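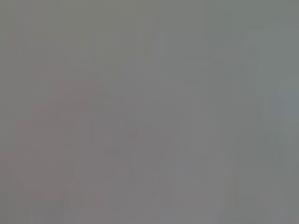
4. Words for gray in the two towns

The answers on gray were the most difficult part of our material to code. When we asked people to name reds or blues, most of them gave a single word and were satisfied with it. For gray they started with one word, took it back, and then offered a comparison with stone, with ash, with old washing, or with the sky over the harbor. We kept the whole answer in these cases, including the words that were taken back. In total, 113 people in Jallisow and Ivau took part in the naming task, and they gave 761 separate expressions for colors that the chart classifies as gray.

4.1 Plain and compared terms

We call a term plain if it can stand alone before a noun ("gray coat"), and compared if it needs another thing to be understood ("gray like a wet road"). In Jallisow the plain terms were clearly preferred by the older speakers. In Ivau we did not find this difference, and the younger speakers there used the same plain words as their parents. It is possible that the weaving workshops, which closed later in Ivau, kept these words in daily use. Several participants still had at home the small Tukero sample cards, on which each yarn has a printed name, and they used these names without looking at the card.

The compared terms are less stable. The same speaker could say "ash" in the morning and "dust" in the afternoon for the same chip, and did not notice the change when we read both answers back. For this reason we do not treat ash and dust as two categories, although the Orozco word list, which we used for comparison, separates them. The Orozco list was made from written sources only, and it contains words which none of our participants accepted as a word of their town.

Shares 86 · Comments 4
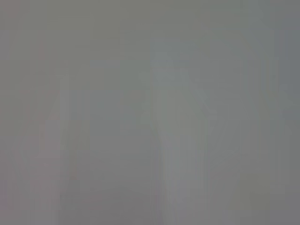 A second difficulty is that the words for gray are often used for light and not for surface. Speakers in both towns have a verb which we translate as "to go pale," and it is used for a field in the early morning, for cloth near a window, and for a face. It does not say that the thing has another color. It says only that one part stands a little lighter than what is next to it, with no clear line between the two. The chips in the naming task cannot bring out this verb, because each of them has one even color and a cut edge. The kind of difference that we mean is seen in Figure 2, where a long pale shape in the middle is slightly lighter and cooler than the gray on its sides, and becomes wider toward the bottom until it is mixed with the rest. A speaker who has only plain terms would have to call both parts gray. With the verb, the small step between them can be named.

4.2 Limits of the task

The chart was shown indoors, near a window, and we did not control the weather. We repeated a part of the sessions in July, when the light is stronger, and the plain terms did not change. The compared terms changed more, but the repeated group was small and we do not want to build an argument on it. There is also the question of politeness — some participants believed that we expected rare words, and they searched for them in order to help us. Where a participant later said that a word was "from books," we left it in the count but marked it.

We also did not ask about hair. In the two towns a separate set of words exists for gray hair in people and in animals, and some of these were offered without our asking. They are not included in the tables. A short description of them is planned together with the terms for horses, which follow the same pattern in Ivau but not, as far as we know, in Jallisow.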